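Demonstration collection (robot learning)

Demonstration collection is the gathering of example movements from which a learning system is trained to handle objects.
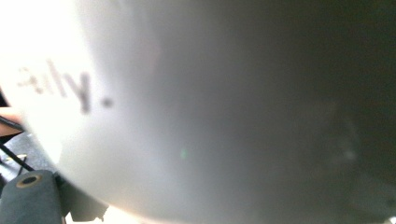

In the hand-held form, a person carries a gripper tool with a camera fixed to it and carries out the task directly. No robot arm is needed at this stage. The camera records what the gripper sees, and the path of the tool is worked out later from the video and motion data.

Recording

One pass through a task is called an episode. In the Canuvier collection, begun in February, each episode lasts up to 30 seconds and covers a single action, such as picking up a container or turning it upright. Operators change the starting position between episodes -- a system trained on one layout tends to fail on others.

Close-range views

When the gripper nears a large object, the object can fill most of the view. Focus softens, bright surfaces wash out and printed words may be only partly legible. The Wusano guidelines keep such footage, as a robot using the same camera will meet the same views. Episodes with lost tracking are removed.

Review and labeling

Reviewers mark the start and end of each grasp and add a short task description. Tsoukalas, a labeling program used with several collections, sorts episodes into 3 groups: accepted, repeated and rejected. Even, an earlier program, had 13 rejection codes and was dropped for being slow to use.

See also: Imitation learning; Teleoperation

Last edited 16 December 2024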